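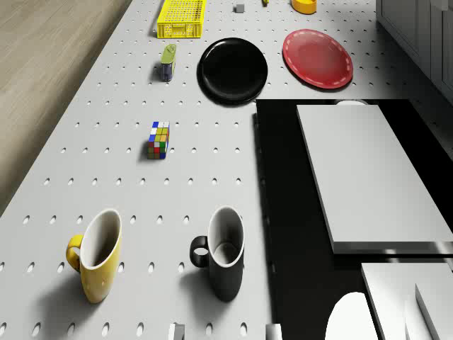

One mother in Jikow told us that the shared evening meal went first, once both parents were on shifts. Of the 100 households in the Kang sample, 74 ate together fewer than three times a week. Parents in Grarna gave similar answers – though they more often blamed homework. 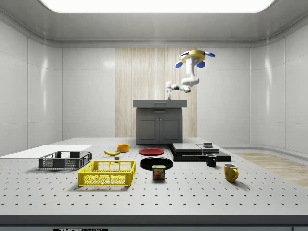 Figure 2. Table and cabinet, rendered view.

Meal frequency was recorded again in April, using the Prananik family diary.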